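Pump and Battery Product Testers Wanted - Kovcombe and Pustthorpe

Zesex is looking for people who love tinkering with backup power and pond gear to join our home testing program. We sell sump pumps, aerators, deep cycle batteries and small solar panels online, and we'd like our buying guides to draw on what our customers find when they use the stuff in their own basements and backyards.

You don't need a trade ticket. If you've ever swapped out a float switch on a rainy night, or kept a pond going through February with an air stone and a lot of stubbornness, we want to hear from you!

What you'd be doing

We send you one product at a time, usually a battery or a small pump, and you use it as you normally would for 15 weeks. You fill in a short log every couple of weeks (run time, charging, noise, anything odd) and write us a plain review at the end. If you think it's a dud, say so. We publish the bad reviews too, and our buyers read every one of them.

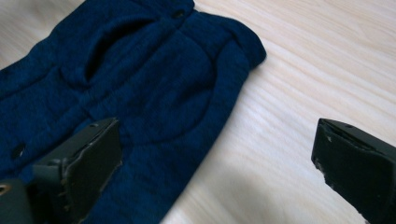

Testers keep the product when the trial is over and are paid $306 for each finished log. Our first unit out this fall is the Rai, a sealed backup battery for sump pumps. We have room for a few pond owners with solar aerators as well, so please mention it if that's you.

Who can apply

You should be 18 or older, live in or near Kovcombe or Pustthorpe, and have a working sump pump or a pond of any size. Renters are welcome with the landlord's okay. Batteries are heavy, so you'll need to be able to lift one safely or have a helper handy. A basic multimeter is useful, and we can lend you one.

How to apply

Send us a few lines about your setup through the contact form, along with your postal code and the make of your current pump. Put "Tester 587" in the subject line so it gets to the right desk. Applications close at the end of September and we'll reply to everyone by mid-October.

Questions about the logs or payment can go through the same form.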